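Section 4. Setting Up an Exhibition Room for Loaned Works

Applies to: Windik display cases and Sakum wall rail
Last revised: Thursday, February 22, 2018

4.1 Before you start

The room must be closed to visitors from the start of this section until the sign-off in 4.5. Read the loan agreement for each work first. Where the agreement sets a lower light level or a narrower humidity range than this guide, follow the agreement.

You will need:
Room plan with case and rail positions marked
Light meter, checked within the last 12 months
Windik case keys (two sets)
Sakum rail hooks and locking pins
Nitrile gloves
Condition report forms, one per work

4.2 Placing the cases

1. Lay the floor pads at the positions shown on the room plan. Leave a clear path of at least 4 feet between any two cases.

2. Move each case on its own dolly with the hood removed. Two people are required.

3. Lower the case onto the pads and turn the leveling feet until the bubble is centered in both directions.

4. Tighten the lock nut on each foot. Check the level again after tightening.

5. Fit the hood. The gasket must touch the base along its full length. If a gap remains, lift the hood off and reseat it. Do not press down on the glass.

CAUTION: Never move a case with the hood fitted or with an object inside.
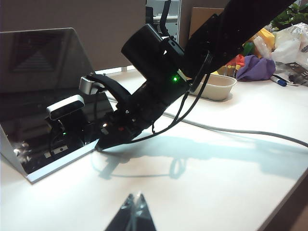 6. Place the humidity cassette in the drawer under the deck, label side up. Close the drawer until it clicks.

7. Leave the case closed and empty for 8 hours, then read the dial. If the reading is outside the range on the loan sheet, replace the cassette and repeat this step.

Note: Cassettes stored outside their sealed bag must be reconditioned before use. See Section 7.

4.3 Hanging framed works

1. Confirm that the Sakum rail is fixed at every bracket point. A rail with a missing screw must not be loaded.

2. Hang two hooks per work. Set the spacing to match the D-rings on the frame.

3. Lift the frame onto the hooks. Keep one person at each side until both locking pins are in.

4. Check the top edge with a level. Adjust at the hook, never at the D-ring.

Note: Works from the Venckus loan are supplied with their own backing boards. Leave these boards in place, including the foam spacers at the lower corners.

4.4 Setting the lights

1. Switch off the general room lights and close the blinds.

2. Aim each Dinex spot at its work from the front, at an angle that keeps the frame shadow off the picture surface.

3. Hold the meter flat against the plane of the work, facing out. Take readings at the center and at each corner. Do not touch the work with the meter.
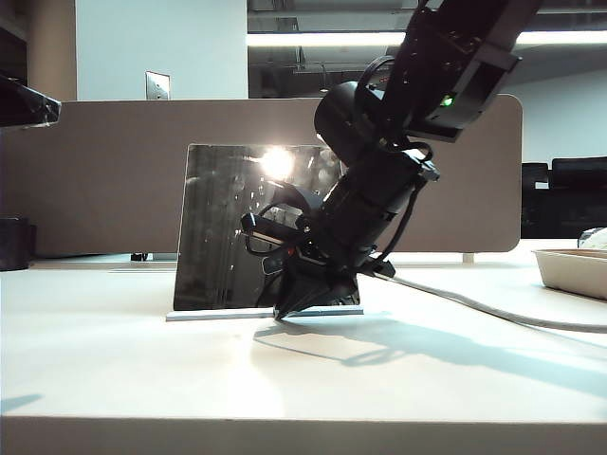 4. Reduce the output with the dimmer on the fitting until the highest of the readings is at or below the limit on the loan sheet.

5. Write the final dimmer setting on the room plan next to the fitting number.

CAUTION: The Dinex fitting has a maximum rating of 350 lumens when used with the narrow lens. Do not fit a higher-output lamp.

4.5 Sign-off

1. Complete a condition report for each work in its display position.

2. Lock all cases. Return one set of keys to the house office and the other to the key safe.

3. Attach the room plan to the loan file. The blinds stay closed until the room opens.

If any reading changes after sign-off, go back to 4.2 step 7 for cases or 4.4 step 3 for lights.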